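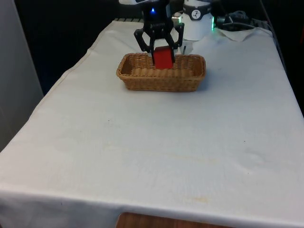

A red block held over a wicker basket on a long table with a white cloth.

Pindmont (film)

Pindmont is a slow, chilly mountain thriller directed by Wolfram Rothe, and I've been looking after this entry on our fan encyclopedia for longer than I'd like to admit. It runs 141 minutes in the theatrical cut. There's a festival cut that adds another 24, nearly all of it walking.

Plot

Dörte Reuter plays Piton, a climbing guide who comes home to the town of Brukberg after her brother's body is found below the north face. Everybody there wants the case closed before ski season opens in December. She doesn't, obviously, and the middle hour is her knocking on doors and getting lied to (I love this hour, and I know plenty of people who fell asleep in it). The man she keeps circling back to is Pavlović, who owns the cable car and most of the hotel. I won't spoil the ending, but watch the scene with the rope bag again once you know it! 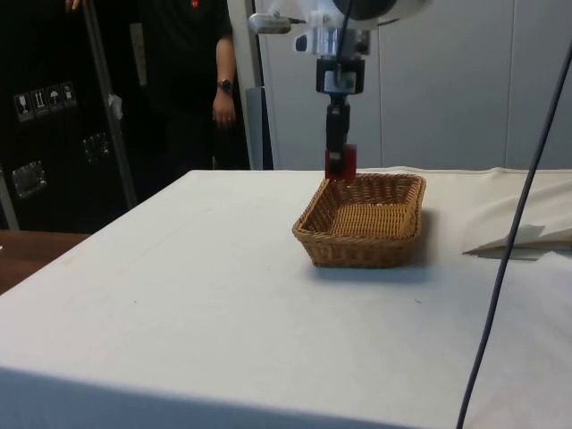
Red block just above the rim of the basket, seen with the gripper.

Production

Rothe shot the town scenes first and the climbing last, so Reuter's frostbitten look near the end is partly makeup and partly just Reuter. The crowd at the funeral is 285 locals, all credited by name, which is why the end titles go on forever. The cable car is a real one, though the inside was rebuilt on a stage.

Reception

Reviews were split. Critics liked the snow and the silence and Reuter, and complained that the last act turns into a different, louder movie. I think they're right about that, but I'd still take it over Rothe's earlier stuff. It opened on 544 screens and lost most of them by the second week, then picked up a pretty loyal crowd on streaming.

See also

Brukberg (setting)
Piton (character)
Pindmont festival cut

Last edited Sun 17 September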